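Can a machine tidy a mudroom yet?

plandis_porch
Posts: 1000
Every February I ask myself this, usually while standing on one leg hunting for a boot. Has anyone seen a machine that could sort out shoes and rags and stray cups? I'd pay good money!

Kerr14
Not yet, friend. We run two arms at the Modthorpe shop and they're lovely with boxes, but hand them anything floppy and you may as well go make lunch.

ivero_fan
I think that's a bit hard on them, Kerr. Rubber boots keep their shape, more or less, and cloth is coming along nicely.

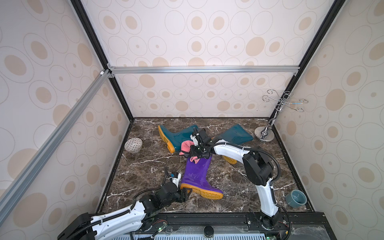
My own bet is that boots get solved well before laundry does, and I'd happily let a slow one potter away all night (mine is a small house, so it would have to fold up somewhere).

Kerr14
Slow I can live with. Who picks up after it, though?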